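Home | Hours | Classes | FAQ | Contact

Ultcombe Community Kitchen: Frequently Asked Questions

Who can rent the kitchen?
Anyone who lives or works in Ultcombe and has taken the orientation. Small food businesses need a county permit before their first booking. Families who want the space for a birthday or a reunion do not need one.

How long is orientation?
It takes 2 hours. Marcela Trnka runs it and covers the ovens, the dishwasher, the walk-in cooler and how to shut off the gas. You only have to take it once.

What does it cost?
Residents pay $18 an hour. The cleaning deposit is separate and comes back to you after the checkout sheet is signed. We take checks and cards, no cash. 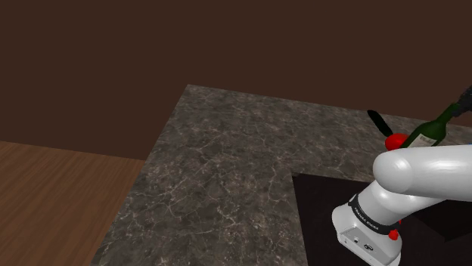
Kitchen Rentals and Classes

Can I serve wine at my event?
Yes, if it is a private event and nothing is sold. Fill out the alcohol form when you book. Bottles may not be left in the cooler overnight, and empties go home with you — the glass bin out back belongs to the building next door.

Can I put hot pans on the counters?
No. Use the trivets in the drawer next to the range. Please wipe up wine, vinegar and lemon juice right away.

How far ahead should I book?
Most weeks, four days is enough. June fills up early with graduation parties, so call as soon as you have a date.

Can I leave my own equipment there?
Only if you rent a locker. Lockers are in the hall and you bring your own padlock. Anything left on the shelves goes to lost and found.

What if I have to cancel?
Call or email Dede Agbenyega at the front desk. If you cancel the day before or earlier, you can move the booking to another date. Same-day cancellations are charged in full.

Is there parking?
The lot on Dondley Street is free after business hours. Unload at the side door, then move your car.

Page updated 21/11/2018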